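About Us

Varell Language School. Small place, second floor, above the shoe repair on Fistberg Street. Evening classes mostly, a few mornings if enough people ask.

Started in June with 7 students and one whiteboard that wouldn't wipe clean. Now 73 on the list and the stairs get noisy at six.

What we teach: Portuguese, Spanish, German, English for people who just moved here. No Italian right now, sorry, we're looking for someone. If you know someone, write.

Who's here: Joana Frade does Portuguese and runs the office. Florencio Barroso has Spanish, both levels, plus the Thursday-style conversation table that keeps changing days (check the door). Everyone else is part time and listed on the notice by the coat hooks.

How it works. Groups stay small. Lessons run 2 hours with a break for tea. You talk from the first evening, badly, that's fine, everybody does. Homework is short. Grammer gets explained when it comes up, and we have handouts for people who like tables and endings. No final test unless your employer wants a paper, in which case tell Joana early.

Fees: 35 a month, books separate. Used books in the box by the door, take one and leave one. Missed a class? Come to the other group that week. No need to call.

Work groups. We also go out to companies, so if your shift ends late we can come to you. Dirnemska was the first, two groups there still going. Vocabulary from the job itself: safety rules, tools, forms, how to phone in sick, how to ask for the thing again but slower. Bring your own words, we build the lesson from them.

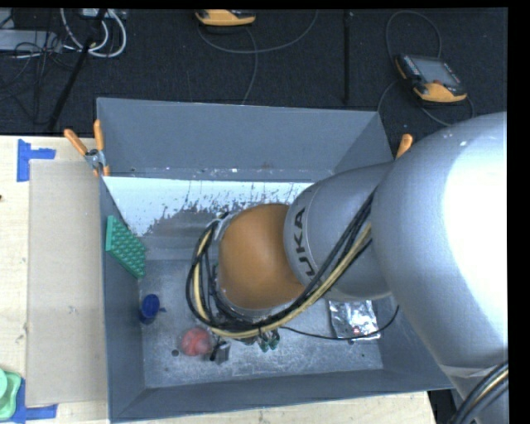
Mahmoud wrote to us that the work group got him talking after years of just nodding, though he'd still like more time on the phone calls and less on spelling. Fair enough. More phone calls from next term.

Sign up at the office or by email, evenings are best. New beginers groups open whenever we have enough names. Ring the bottom bell, the top one is broken.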